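Lostau Open Dog Show – Questions From Exhibitors and Visitors

Answers to the questions we get most often about showing, benching and visiting. If your question is about grooming space or trade stands, use the contact form instead.

How many dogs are entered this year?

1,362 dogs are entered across all groups. The largest single entry is in the gundog group. Breed numbers are listed in the schedule, next to the ring assignments.

When do the doors open?

Exhibitors can enter from 6:30 a.m. and the public from 8:30 a.m. Judging starts at 9 a.m. in all rings. Dogs must be on their benches by 8:45 a.m. unless they are being exercised, groomed or judged.

Can I leave my dog alone on the bench?

For short periods, yes. We would prefer that somebody you know stays with the dog the whole time. If you have to go to the ring with another dog, ask a bench steward to keep an eye on things. Stewards wear green armbands and walk each aisle all day, but they can't watch one dog for you.

Can visitors feed or pet the dogs?

Visitors may not feed any dog at any time. This includes treats bought at the show. Petting is up to the handler, so please ask first. If the handler isn't at the bench, leave the dog alone.

Should I bring my own food and water bowls?

Yes. Bring your own bowls and take them with you when you leave the bench. There are water taps at the end of Halls A and C. Please don't share bowls between kennels, and empty any bowl that has been left standing while you were away. 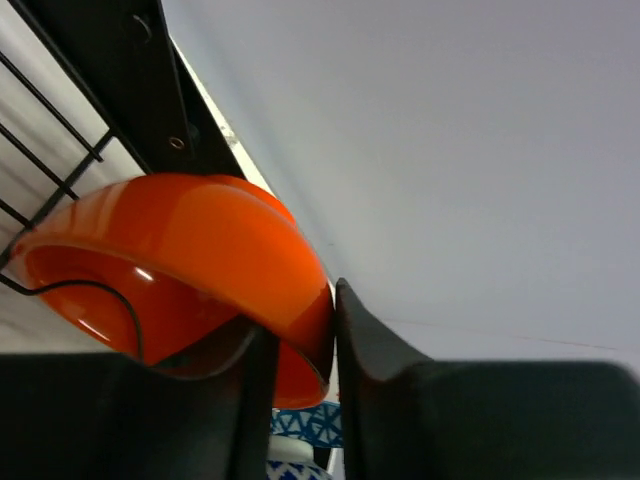 What should I do if I find food on or near my bench?

Don't throw it away. Keep your dog back, put the food in a bag if you can do that safely, and hand it to a steward or bring it to the show office. We log every report with the bench number and the time.

My dog seems sick. Where do I go?

The show vet is in the room behind Ring 4, next to the Farkas Hall entrance, from 7 a.m. until the last dog has left. There is no charge for an emergency visit. If you can't move your dog, call the number on the back of your exhibitor pass and the vet will come to you.

Tell the vet what your dog has eaten since the night before and any medicine it takes. It helps to have this written down.

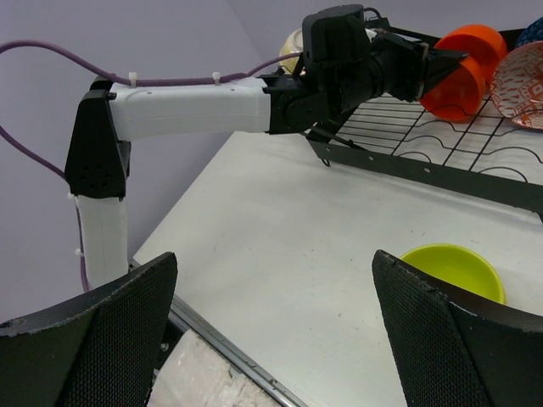 If your dog gets sick after you get home, call your own vet first and then let us know. We keep the bench and ring records for the whole show and can pass on whatever your vet needs. Reports are accepted through the end of June.

Are there cameras in the benching halls?

Yes, at the entrances and over the main aisles. They do not cover every bench. Recordings are kept by the hall operator, Dretier, and are released only to the police or to show officials looking into a complaint.

Is there enough parking?

The Purkorar lot next to the hall has 550 spaces and is for exhibitors with a pass. The public lot across the road has 800. Both usually have room until midmorning – after that, use the overflow field and walk in by the south gate.

Never leave a dog in a parked car. Stewards check both lots during the day, and we will break a window if we have to. 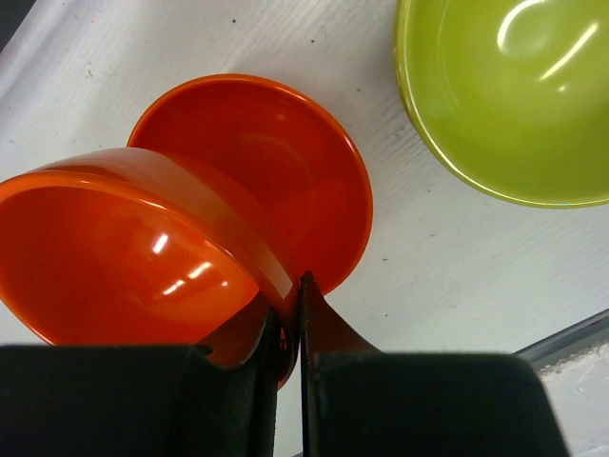

Exhibitors who need to unload crates may stop at the side door for 15 minutes. Someone has to stay with the vehicle.

Can I leave early?

Dogs beaten in their breed classes may leave from 2 p.m. Show your pass at the exit so the number can be checked against the dog. Earlier removal needs a signed slip from the show office or the vet.

Are tickets sold at the door?

Yes, 400 are held back for door sales. Children under 12 get in free with an adult. Only entered dogs are allowed inside, apart from service dogs.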